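Jarkard soft-finger kit - worth it for produce?
Arms and End Effectors > Grippers

tmoss_bench
Has anyone here run the Jarkard finger kit for longer than a demo? I have the two-week evaluation set and need to decide whether to keep it. The list price is 537 for the finger set and mounting plate, no controller. My use is light: single pieces of fruit out of bowls and trays, mixed sizes, one arm. The old parallel jaws with rubber pads bruise anything riper than a lemon.

Daniyal Sandhu
We have had one since May. Grip is good on round items between a plum and a large orange. Below that the segments close past each other and the item rolls out. Above that you run out of travel. What surface are you picking from?

tmoss_bench
Bowls, mostly, lined with a cloth. The cloth keeps the fruit from sliding when the first finger makes contact. Without it I was chasing oranges up the side of the bowl. I approach from above and to one side, bring the finger down next to the fruit, then close.

Settings so far: approach speed at the kit default, close force at level 5 of the scale in the Flurkari driver, stop distance set by hand for each bowl. The manual suggests using the depth estimate for the stop distance. With white cloth in a white bowl I don't trust it.
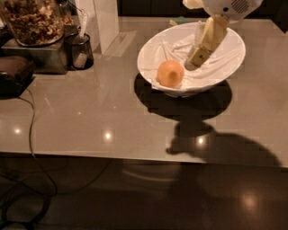 Kamath
Level 5 is too high for citrus you intend to sell. It won't mark the peel on the day, but check the fruit again after a night in the cooler. We dropped to 3 and slowed the close. Cycle time went up a little and rejects went down a lot.

tmoss_bench
Noted. At 3 I was losing the heavier ones during the lift. Were you on the stock tips?

Kamath
Stock tips, but cleaned every shift. They lose friction quickly once there is citrus oil on them. Isopropyl, lint-free wipe, let it dry.

gantry_ed
I'd disagree on the cloth. It hides the problem during evaluation and then becomes the problem in production. A finger catches a fold, lifts the cloth with the fruit, and the next pick position is wrong. Use a molded liner. Flarnico sells a dimpled one that fits most round bowls, and you can wipe it down.

Daniyal Sandhu
A molded liner fixes the fruit positions, which defeats the point of a kit sold for mixed sizes. We use cloth and pull it tight under the rim with a band. Snags are rare if the stop distance is right. Most of ours came from going 2 or 3 mm too deep.

gantry_ed
Then you are depending on a hand-set stop distance for every bowl. Fine for one bench. I would not put that in front of an operator.

tmoss_bench
One bench is all I have, so that part doesn't worry me. Durability does. The sheet says inspect the segment joints every 200 hours but gives no replacement interval and no price for single segments.

Daniyal Sandhu
Single segments are not sold. You buy a full finger. We replaced one when a joint went slack, and the screw hole on the lower face had started to wear as well. Ask for the finger price in writing before the evaluation ends.

Kamath
Also check your firmware. The older Flurkari driver resets close force to default after an e-stop and doesn't log it. Read the value back before every run.

tmoss_bench
Mine does exactly that. I had put two of the bad lifts down to the tips. Will rerun at 3 and 4 with clean tips and a banded cloth, then post the numbers.

gantry_ed
Post the snag count too, please.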